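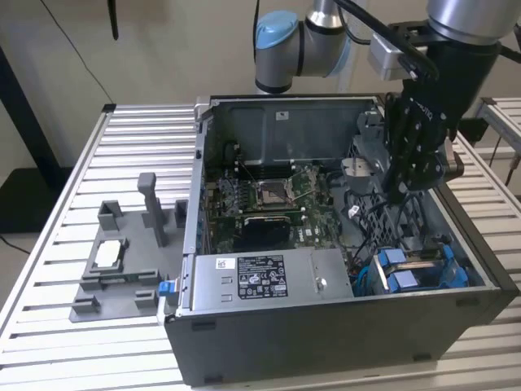 Acta de la reunión mensual del taller de equipos

Imprimir | Enviar por correo electrónico

Lugar: sala de reuniones del almacén Jevside, planta baja.
Mes: noviembre.
Comienzo: 9:15. Final: 11:40.
Asistentes: la coordinación del taller, el equipo de montaje, el equipo de almacén, una persona de compras y una persona de Rematley (solo para los puntos 3 y 4).
Redacción del acta: equipo de montaje.

1. Aprobación del acta anterior

El acta de la reunión anterior se aprueba con dos correcciones. En el punto sobre las estanterías se debe leer "pasillo del fondo" y no "pasillo de entrada". En el punto de formación falta decir que la sesión de soldadura quedó aplazada sin fecha. Las dos correcciones ya están hechas en la copia de la carpeta común.

El equipo de almacén pregunta si las actas se pueden enviar antes. Se acuerda que el borrador estará en la carpeta el miércoles siguiente a cada reunión, y que las correcciones se escriben directamente en el borrador con otro color.

2. Estado del lote Kincaid

El lote Kincaid tiene 300 ordenadores de sobremesa. La coordinación informa de que 200 ya han pasado por la revisión interior y 100 están todavía en los palés, sin abrir. De los revisados, la mayor parte está completa. Un grupo llegó sin procesador, y esos equipos se guardan aparte con etiqueta amarilla hasta saber si compras encuentra piezas a un precio razonable.

Se discute bastante tiempo qué significa "completo" en la hoja. Una parte del equipo marcaba como completo un equipo con fuente, placa y soportes de disco, aunque el zócalo estuviera vacío. Otra parte no. Se acuerda lo siguiente:

- Un equipo es "completo" solamente cuando tiene procesador, disipador, memoria, fuente de alimentación y los soportes de disco.
- Si el zócalo está vacío, se escribe "sin CPU" y se comprueba que la palanca de retención se mueve bien. No se tocan los contactos.
- El conducto de aire de plástico gris se cuenta como pieza. En la hoja antigua no tenía casilla y varias personas lo apuntaban en observaciones, o en ninguna parte.
- Los soportes azules de disco se dejan en su sitio aunque estén sin disco.

La hoja nueva la prepara la coordinación. Los equipos ya revisados no se vuelven a abrir, salvo los que tengan la casilla de procesador en blanco.

El equipo de almacén pide que las torres abiertas no se dejen de un día para otro encima de las mesas de aluminio sin un papel que diga en qué paso están. El mes pasado se devolvieron tres a la estantería equivocada. El equipo de montaje está de acuerdo. El papel se pone sobre el panel lateral y no dentro de la caja, porque dentro se pierde debajo de los cables.

3. Presentación de los soportes de Rematley

Rematley explica el estado de las piezas impresas para la mesa de trabajo. Son bases grises con bloques y ranuras donde se colocan las piezas pequeñas. La versión que está ahora en la mesa tiene un poste alto, y el equipo de montaje comenta que la pieza blanca rectangular entra en su hueco sin forzar, pero que cuesta sacarla con guantes. Se pide una ranura un poco más ancha en un lado, para poder meter el dedo.

Otras observaciones sobre la base:

- El color gris sobre la mesa plateada se distingue mal por la tarde, cuando se apaga la luz del pasillo. Se pregunta si es posible hacerla en otro color. Rematley lo consultará, pero no promete nada.
- El hueco más pequeño no lo usa nadie en este momento. Puede quedarse.
- La base debe fijarse a las ranuras de la mesa. Apoyada solamente, se mueve cuando se empuja la torre.

Sobre la posición de la torre no hay cambios: tumbada, con el lado abierto hacia arriba y la fuente hacia la parte delantera de la mesa. El equipo de montaje prefiere que la base esté siempre a la izquierda. Una persona zurda del equipo pregunta si puede cambiarla de lado, y se acuerda que sí, con la condición de volver a dejarla a la izquierda al terminar el turno.

4. Cables dentro de la caja

Es el punto que ocupó más tiempo. En este modelo pasan muchos cables por el lado de los soportes de disco, y al colocar un cable plano delante de ellos es fácil que quede doblado. La coordinación propuso escribir un orden de trabajo único y el equipo de montaje trajo una propuesta - la misma que se discutió en octubre, con algunos cambios.

El orden que se aprueba es el siguiente:

a) Apartar el mazo de cables negros hacia la pared de la caja, sin desconectar nada.
b) Comprobar que los dos soportes azules están bien encajados.
c) Sujetar el cable plano por el conector. No se tira nunca de la cinta.
d) Llevar el conector hasta su sitio dejando una curva amplia en la cinta. Si aparece un pliegue, se vuelve al paso anterior.
e) Mirar que el conector pequeño blanco de la placa, por donde pasa la cinta, no ha quedado levantado.
f) Cerrar el conducto de aire solo cuando la cinta esté por debajo.

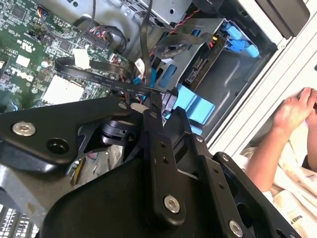 Taller de Equipos y Reutilización - Cakodow

En el paso c hubo una diferencia de opinión. Una persona del equipo de almacén dijo que en otros talleres se coge la cinta con dos dedos cerca del conector y que así es más rápido. El equipo de montaje contestó que con este cable, que es ancho y bastante rígido, el conector gira y después hay que corregirlo dentro de la caja, donde queda poco sitio. Se mantiene el paso como está escrito.

También se habló del texto blanco que lleva la cinta. Algunas personas lo copian en la hoja y otras no. Cuando se puede leer bien, se copia. Cuando no se puede leer, se deja la casilla vacía y no se adivina. Lo mismo vale para las etiquetas pequeñas de las bahías.

Rematley pregunta si el nombre del fabricante debe apuntarse en todas las hojas. En la placa se lee DELL, y basta con escribirlo una vez por palé cuando todas las torres del palé son iguales. Si hay una diferente, se apunta aparte.

Al final del punto se pide una lámina impresa con los seis pasos para colgar junto a la mesa. La redacta el equipo de montaje y la imprime la coordinación, en tamaño grande y con plástico. La lámina anterior se retira, está vieja y dice cosas de otro modelo.

La persona de Rematley deja la reunión a las 10:35.

5. Material y compras

Compras presenta la lista del mes. Se aprueban:

- 1000 bolsas antiestáticas, tamaño mediano. La última caja se terminó antes de lo previsto, porque se usaron también para guardar tornillos. Se recuerda que los tornillos van en las bolsas pequeñas con cierre.
- 200 bridas reutilizables de tela. No se compran más de plástico hasta gastar las que hay en el cajón.
- 100 etiquetas amarillas de repuesto para los equipos sin procesador.
- Dos juegos de puntas para destornillador. El equipo de montaje pide que esta vez no sean los del mango corto.

No se aprueba la alfombra nueva para la zona de las mesas. El precio parece alto y compras pedirá otro presupuesto. Tampoco se aprueba el armario con llave, que se volverá a tratar cuando se sepa si el almacén Jevside libera el cuarto del lado.

Sobre los procesadores que faltan, compras ha preguntado a dos proveedores y solo ha contestado uno. La oferta no se discute en esta reunión, falta saber si los gastos de envío están incluidos.

6. Orden en la zona de trabajo

El equipo de almacén presenta tres quejas y las tres se aceptan.

La primera es sobre los paneles laterales. Se apoyan contra la pared beige y ya hay marcas en la pintura. A partir de ahora van en el carro, de pie, con un cartón entre cada dos.

La segunda es sobre las fuentes que se desmontan para revisar. Una fuente desmontada tiene que llevar el número de su torre, escrito en cinta y pegado en la cara sin etiqueta. La etiqueta del fabricante no se tapa. Si ya hay una pegatina blanca pequeña, se deja.

La tercera es sobre la segunda mesa, la que está detrás. Debía ser para equipos terminados y con frecuencia se usa para cajas, abrigos y el desayuno. Se acuerda dejarla solamente para equipos terminados. Los abrigos van al perchero de la entrada. El desayuno se discutió unos minutos más y quedó permitido en la sala de reuniones, pero no en el taller.

El equipo de montaje añade que el aspirador pequeño ha perdido la boquilla fina. Si alguien la encuentra, se deja en el primer cajón.

7. Formación

Se hará una sesión corta para las personas que entran este mes. El contenido será abrir la torre con la palanca, reconocer las piezas, rellenar la hoja nueva y hacer los seis pasos del punto 4. Cada persona practicará con una torre ya marcada para piezas. La sesión de soldadura sigue aplazada.

Una persona pregunta si los de almacén pueden asistir también. Sí, si avisan antes para preparar suficientes torres.

8. Tareas

- Coordinación: hoja nueva de revisión con la casilla del conducto de aire; imprimir la lámina.
- Equipo de montaje: texto de la lámina; revisar las hojas con la casilla de procesador en blanco; fijar la base a la mesa.
- Equipo de almacén: cartones para el carro de los paneles; mover los palés sin abrir al pasillo del fondo.
- Compras: segundo presupuesto de la alfombra; respuesta sobre los gastos de envío.
- Rematley: ranura más ancha y consulta del color.

9. Ruegos y preguntas

Se pregunta si la puerta del muelle puede quedar cerrada durante la mañana por el frío. El equipo de almacén responde que sí, menos cuando hay descarga.

Se pide cambiar la hora de la próxima reunión a las 9:30. No hay oposición. La sala es la misma.

Imprimir | Enviar por correo electrónico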